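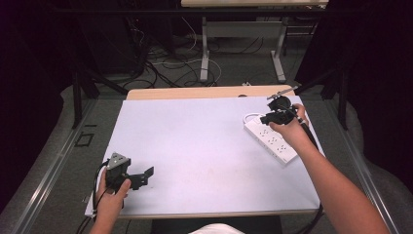

Setting a Static IP Address on an Estska Print Server

A print server that gets its address from DHCP can drop off the network after a lease change. Assign a fixed address outside the DHCP pool.

1. Log in to the router and note the pool range and subnet mask.
2. Choose an unused address above the pool. On most home networks, the last 20 addresses are left free.
3. Open the print server's admin page on port 3381 and select Network, then IPv4.

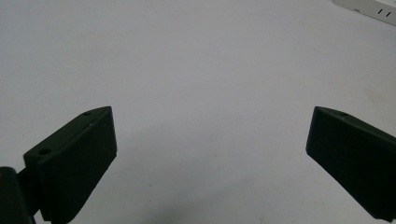
4. Change Mode from Auto to Manual. Enter the address, mask and gateway — the gateway is the router's own address.
5. Click Apply and wait for the restart, which takes almost 3 minutes.
6. On each computer, update the printer port to the new address and print a test page.

Last updated Jan 23, 2026 by Tania Biswas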